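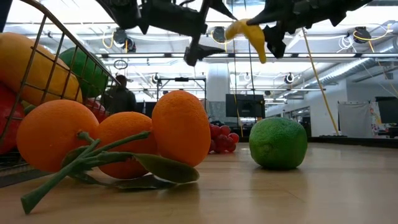
La banane entre les doigts de la pince, au-dessus du raisin et du citron vert. Banc fruits, équipe Panville.

Côté manipulation — ça avance. Rappel pour ceux qui ont raté le point de juin : on ne règle plus la force de serrage fruit par fruit. Méthode Vieira à la place. Deux contacts légers avant la vraie prise, la politique estime la raideur, puis choisit l'ouverture. Pas de modèle 3D de l'objet, pas d'étiquette « banane » ou « orange » en entrée.

Résultat du mois : 6 types de fruits factices passés sur le même réseau, sans réentrainement entre deux. Les formes allongées, très bien. Les rondes aussi, tant que rien ne les touche. Le point dur reste la grappe d'oranges — trois fruits sur une tige, on en tire un et tout vient. Le panier grillagé n'aide pas non plus, les fils métalliques perturbent la profondeur dès que la pince passe derrière le rebord.

Chez Grerton ils ont essayé avec un seul contact au lieu de deux. Plus rapide, mais l'estimation part dans tous les sens sur les petits objets. On garde deux.

À suivre : fruits vrais (mûrs, donc fragiles), puis bacs Storier. Le code de la phase de contact est sur le dépot interne, branche « toucher ». Retours bienvenus, surtout sur le calibrage, qui prend encore trop de temps le matin.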